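Report on a visit to the Zamon bedding and linen works, Urkura

The Zamon works occupies two long sheds on the east side of Urkura and a row of furnished rooms across the yard. The sheds cut, quilt and hem. The rooms are used for laying out finished goods on ordinary beds and for teaching folding and bed making to people going into hotel and hospital work. Visitors are admitted in December, in two groups, at 9:30 in the morning and again after lunch. I joined the morning group.

Sarla Nigam, who supervises finishing, led the tour. She began in the cloth store, where rolls are kept on end and tagged by dye lot. A roll is relaxed overnight before cutting. Cotton that goes to the table straight off a tight roll will draw in later, and the finished spread comes out short on one side. The store held stock from two mills, Upadhyay for the plain cotton and Drandell for the printed face cloth.

Cutting is done by band knife through stacked layers. For printed bedspreads the stack is kept low, as the motifs must line up from the top layer to the bottom. A pin is driven through a marked point in the print at each corner. If the pin does not come out at the same point underneath, the stack is taken apart and laid again.

The quilting line has a multi-needle machine for all-over patterns and single-head machines for work that follows the print. Three layers go in: face cloth, batting and backing. The batting used for summer weight is 150 grams per square meter, and for winter weight 200. Stitch length is set longer for the heavier batting. The operators check tension on a scrap at the start of each shift and keep the scrap pinned to the machine with the settings written on it. One pinned that morning carried the order number 2183.

Two faults were shown on a rejects table. The first was puckering beside a stitched curve, caused by feeding the face cloth faster than the backing. The second was a skipped stitch where the needle had passed through a thick seam. Puckered pieces are unpicked only when the fault runs less than 50 centimeters. Anything longer goes to seconds and is sold from the counter at the gate.

Edges are bound on a separate bench. Binding is cut on the bias where it must go around a corner and on the straight grain elsewhere. Corners are rounded to a template, which saves mitering and wears better in a commercial laundry.

We then crossed the yard to the furnished rooms. Folding is taught on the bed itself, at the height at which the work will be done. Flat pieces are folded lengthwise first, then across, with the hand run along each fold before the next is made. The finished piece is set down with the folded edge toward the worker so that it can be lifted from a stack without opening. Pillows are moved to the head before folding starts. 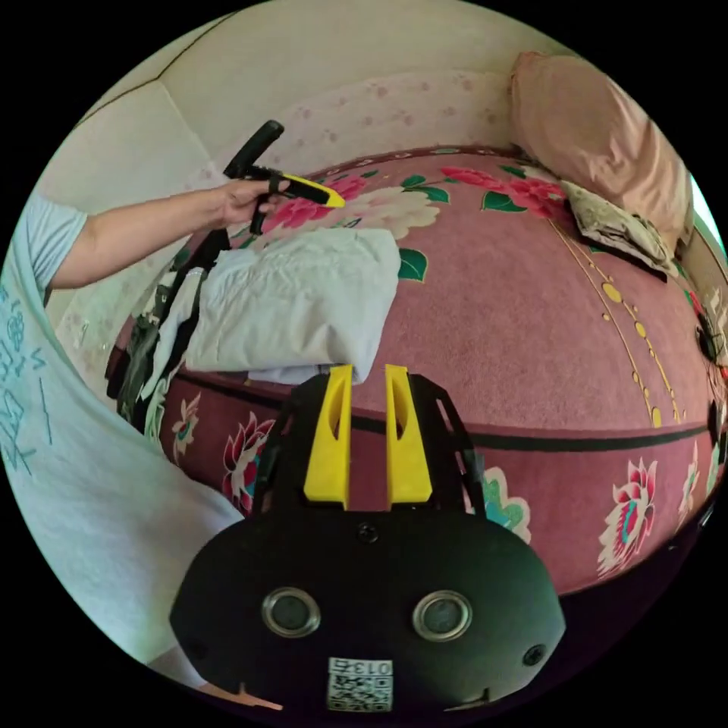 Photo: Zamon visitor program, furnished rooms

The quilted spread on this bed is mauve-pink with large peony motifs in pink, red, white and green. The curve of yellow dots and gold stitching across it is the kind of line that shows a feed fault at once, and a light gray cloth folded on top makes a fair comparison of surface: the cloth takes a crease, the quilting does not. Quilted pieces are therefore folded in thirds with no pressing at all. Pressing flattens the batting along the crease and the mark stays through several washes.

The last stop was packing. Spreads go into vented bags, one to a bag, with the care label facing out. Flat linen is banded in paper. The bagging bench was idle during our visit and the procedure was explained from a wall chart.

The tour took two hours with no break. Floors in the sheds are smooth and level, but the yard is gravel. Ear protection is handed out at the quilting line and collected at the far door. Seconds can be bought afterward, cash only, and the counter closes at noon.

Contact | Copyright Urkura Trade Visits | Back to top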